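Gisgate旧衣回收与家庭整理服务七月底扩展至全市

2021-07-18

居家服务企业Gisgate今日宣布，旗下“旧衣上门”服务将于七月底由原来的试行片区扩展至全市。居民可通过电话、网页或社区服务点预约，由工作人员上门收取闲置衣物，并可同时选择衣橱整理和换季收纳。

该服务今年三月在Horobets片区开始试行。试行期间共有708户家庭完成预约，收取衣物3,500公斤。所收衣物经分拣后，品相较好的清洗消毒，转入Gisgate设在Kukora路的二手衣物店；不宜再穿的送往合作工厂，加工为擦拭布和填充材料。

试行结果显示，家庭闲置衣物以童装、运动服和居家短裤为主，其次是外套和毛衣。不少家庭并不缺少收纳空间，衣物长期堆在沙发、椅背和床尾，主要是洗净之后没有固定的去处。针对这一情况，Gisgate在原有的回收项目之外增加了整理环节，工作人员会与住户一起把衣物分为常穿、换季、转赠和回收四类，当场装袋并贴好标签。

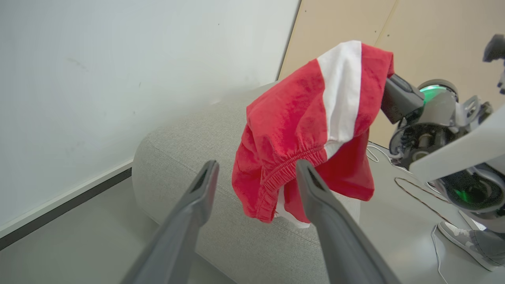

一位参加试行的住户在回访中表示，孩子的夏装每年都要换一批，以前总想着留给亲戚，结果一放就是两三年，现在每季清一次，柜子里找东西快了很多。她同时建议把预约时段延长到晚上，方便双职工家庭。

Gisgate采纳了这一建议。自扩展之日起，工作日预约时段延长至晚间八点，周末全天开放。预约变更须提前一天提出，当天取消的，系统会自动顺延至下一个可用时段，不另收费。

收费方面，单独预约旧衣回收不收取费用，起收量为6公斤，不足起收量的可送至社区服务点。衣橱整理按次计费，每次199元，包含一名整理人员两小时的上门服务以及所需的收纳袋和标签。超出两小时的部分，按半小时另计，工作人员会在开始前向住户说明。

可回收的衣物包括各类棉质、化纤和混纺服装，以及床单、被套、窗帘和未破损的布包。内衣、袜子、枕芯、棉被和受潮发霉的织物暂不收取。住户在交付前应检查口袋，取出钥匙、票据和其他随身物品。衣物无须熨烫，但应当洗净晾干。工作人员现场称重后出具收据，住户可凭收据编号在网页上查询衣物去向。

为配合此次扩展，Gisgate与本地仓储企业Lukik签订了为期两年的合作协议。Lukik将提供分拣场地和市内运输车辆，Gisgate负责人员培训、分拣标准和门店运营。原有的分拣间面积有限，换季时衣物积压较多，新场地启用后，收取、分拣和清洗将分区进行。

新场地目前处于交付前的整修阶段，后续工作包括墙面重新粉刷、地面清洁、线路检查以及货架安装。其中清洗区的通风设备已经订购，分拣区将按材质设置工位。整修期间，所收衣物仍由原分拣间处理，预约服务不受影响。
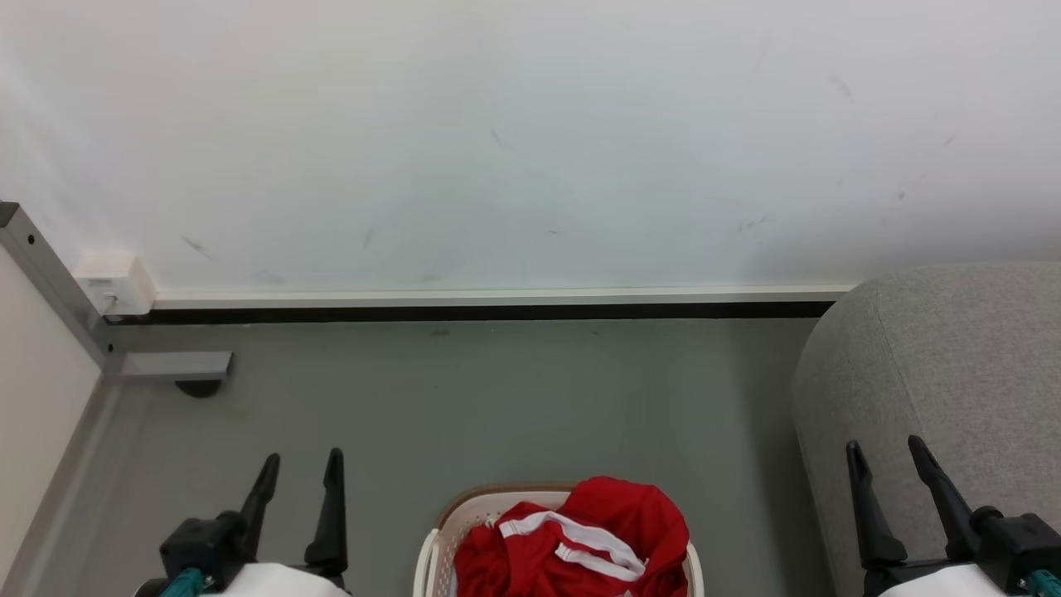
Lukik方面在答复本地商户询问时表示，场地装修将避开午休和夜间时段，运输车辆也不会占用临街的停车位，分拣产生的包装废料由两家企业共同负责清运。

在人员方面，Gisgate将面向社会招聘整理员和分拣员。整理员须完成两周培训，内容包括织物识别、折叠与收纳方法、入户礼仪和住户隐私保护。未经住户同意，工作人员不得打开其他柜门或抽屉，也不得代替住户决定衣物去留。分拣员的培训侧重材质鉴别和卫生规范，考核合格后方可上岗。

位于Kukora路的二手衣物店将同步调整营业安排，增设童装专区和校服交换架。校服交换不涉及现金，家长每交一件洗净的校服，可换取一件相同类别的校服，尺码不限。店内其他衣物明码标价，售出后七天内，如发现未标明的破损，可凭小票退换。

已在试行片区登记的住户无须重新注册，原有预约记录和收据编号继续有效。其他片区的居民可自即日起提交预约申请，首批上门服务将按提交顺序安排。居住在无电梯楼房的老年住户，可在申请时注明楼层，由两名工作人员一同上门搬运。

关于Gisgate

Gisgate是一家居家服务企业，业务包括家庭整理、旧衣回收和二手衣物零售，在Kukora路设有门店。

媒体垂询及合作事宜，请通过Gisgate网站“联系我们”页面提交，工作人员将在两个工作日内回复。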